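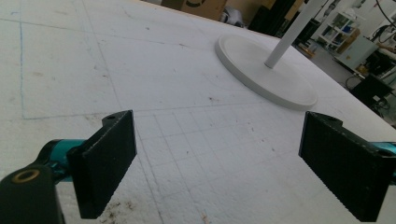
Storing and Labeling Old Photographs at Home

Notes by Mercedes Quintero

These notes cover family prints on paper: loose snapshots, mounted studio portraits, small cartes and cabinet cards, and the occasional oversize group photograph. Negatives, slides and glass plates need different enclosures and are left out.

Before you start

Clear a table larger than the largest print. Wipe it with a dry cloth and lay down a sheet of clean, unprinted paper. Wash and dry your hands. Skip hand cream. Cotton gloves are often recommended, but they catch on chipped corners and make thin prints hard to pick up; clean hands are fine for mounted prints held by the edges. For unmounted glossy prints, use snug nitrile gloves.

Keep pens off the table. Use a soft pencil, 2B or softer, for everything.

Keep the original order

Photograph or list the contents of each box, envelope or album before moving anything. A stack tied with string was probably put together by one person for one purpose, and the order may be the only evidence of who is in the unlabeled prints. Give each group a letter and each print within it a number. The Urrego box in my own family had one named portrait at the top of a stack and 30 unnamed ones under it; the sequence alone sorted most of them into households.

Writing on the back

Write on the back only, near the lower edge, on a hard flat surface, with light pressure. Heavy pressure raises a line on the image side. On a mounted print, write on the mount and never on a loose print that has come away from it. Resin-coated prints (most color prints with a plastic feel) will not take ordinary pencil. Put the information on the sleeve or on a slip of paper stored behind the print.

Record what is already there. Copy any inscription exactly, including misspellings, and say where it is: front of mount, back of mount, or album page. Put your own additions in square brackets so that a later reader can tell the two apart. A usable entry looks like this:

B-14. Woman seated, boy standing. Ink on back of mount: "Aunt & Willie, Drasthorpe." [Boy may be William, older brother.] Studio stamp: Memmont. Mount 4 1/4 x 6 1/2 in.

Measure the mount and the image separately if both matter. Height first or width first is a matter of choice, but keep to one. If a date is a guess, mark it "ca." and note the reason for the guess.

A printed number on a mount, such as 1484, is usually the studio's negative number. It is easily mistaken for a date or a street address. Copy it without interpretation. Two prints from one studio with close numbers may have been made near the same time, although some studios reused or restarted their series.

Sleeves, folders and boxes

Use polyester, polypropylene or polyethylene sleeves. Avoid vinyl (PVC), which has a strong smell and turns sticky. Paper envelopes should be acid-free and, for preference, unbuffered. Put the print in with the image facing away from the seam.

Brittle mounts need support. Cut a piece of acid-free board to the size of the sleeve and slide it in behind the mount. For a mount already cracked through, keep the pieces together in one folder and do not tape them – tape stains, and the adhesive outlasts the carrier.

Stand small prints upright only if the box is full enough to hold them straight. Fill any gap with a spacer of folded acid-free board. Anything over 8 x 10 in. lies flat, heaviest at the bottom.

Remove paper clips, rubber bands and pins. If a clip has rusted onto the print, slip a piece of polyester film under each side before easing it off.

Where to keep the boxes

An interior closet on a main floor is the best place in most houses. Attics get too hot, particularly in July, and basements too damp. Keep boxes off the floor and away from outside walls and pipes. Relative humidity of 30 to 50 percent is suitable; a cheap dial hygrometer left on the shelf will show whether you are near it.

Prints stuck together

Do not pull. Do not apply steam or a hair dryer. If only the corners are stuck, leave the prints as they are in one sleeve and mark the sleeve. Prints stuck face to face are work for a conservator.

Curled prints

A slight curl is harmless. Place the print between two sheets of blotting paper under a light, even weight and leave it for several weeks. Tightly rolled panoramas crack if forced, so leave them rolled, in a box wide enough not to crush them.

Checking

Open each box once a year. Look for insect droppings, a musty smell, and sleeves clinging to the surface of a print. Replace any folder that has turned yellow. Keep one copy of the list in the box and another somewhere else in the house.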